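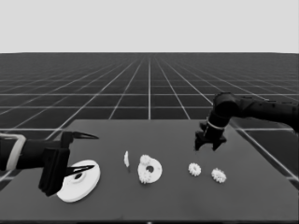
Two robot arms at a dark gray tabletop, computer rendering.

Clivitz customer notice, September 23, 2026. The return window for orders placed through our online store is now 45 days from delivery.

Refunds go back to the original form of payment. Store credit is issued only when the customer asks for it in writing.

Return labels for Wamstead and Rumach items remain free of charge. For all other brands, a label fee applies – the amount is shown before the label is printed.

Gift orders delivered in December may be returned for an additional 20 days. Please keep the packing slip.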